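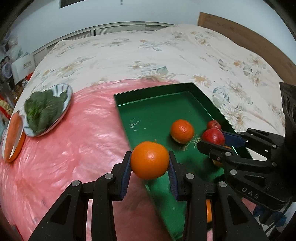
The pilot form had no place for fruit that was given to us, one participant wrote at the end of the first round, so half of what came into my kitchen was never entered. The form used in the main study has a separate line for gifts, garden produce and fruit brought home from work.

CALL FOR PARTICIPANTS
Household Fruit Storage and Waste Study, main round

The Garkari Food Storage Group is recruiting 550 households in Ustcombe and Orellana for a diary study of fresh fruit bought, stored, eaten and thrown away at home. Recording begins in July and runs for five weeks. Households that took part in the pilot may apply again.

What the study measures

The study records the time between the arrival of fruit in the home and its use or disposal, by type of fruit and place of storage. It covers citrus, apples, pears, stone fruit, grapes, berries, bananas, melons and pomegranates. Dried, canned and frozen fruit are outside its scope. Fruit bought fresh and frozen at home is entered as used on the day it goes into the freezer.

Who can apply

Applicants must be 18 or older and must do at least half of the food shopping for their household. The household must buy fresh fruit in most weeks. Single-person households are eligible. Shared houses are eligible if food is bought jointly; housemates who shop separately should apply separately.

Households planning to be away for more than three nights in a row during the recording period cannot be included in this round. Employees of grocery retailers may apply but should state this on the form.

What participants do

1. Complete an intake form covering household size, shopping habits and the storage places available (counter, pantry, refrigerator, cellar).
2. Weigh fruit on arrival with the kitchen scale supplied and enter the weight, type, source and storage place.
3. Enter any move from one storage place to another.
4. Weigh discarded fruit before disposal and select a reason from the list. Peels, pits, cores and stems are not counted as waste and should be removed first where practical.
5. Submit the diary at the end of each week, on paper or through the Matano diary page.

Daily entries take a few minutes. Participants should shop and eat as usual. No fruit is supplied, and no diet is prescribed.

A subsample of 350 households will also receive a small temperature and humidity logger to place next to the main storage location. Assignment to the subsample is random. Applicants may decline the logger without affecting their place in the study.

Compensation

Each household that submits all weekly diaries receives a grocery voucher and keeps the kitchen scale. Incomplete diaries are compensated in proportion to the weeks submitted. Loggers must be returned in the prepaid envelope.

Data handling

Diaries are stored under a household number. Names and addresses are kept in a separate file and deleted once vouchers have been mailed. Results are published in aggregate only. Participants may withdraw at any time and may ask for their entries to be removed up to the close of recording.

How to apply

Application forms are available at the Garkari office in Ustcombe, at the public library in Orellana, and on the Matano diary page under "Main round." Select one language for the diary when applying; it cannot be changed after materials are mailed. Incomplete forms will be returned once for correction.

Call issued 2018-05-18. Applications are accepted until all places are filled, after which a waiting list will be kept for each town.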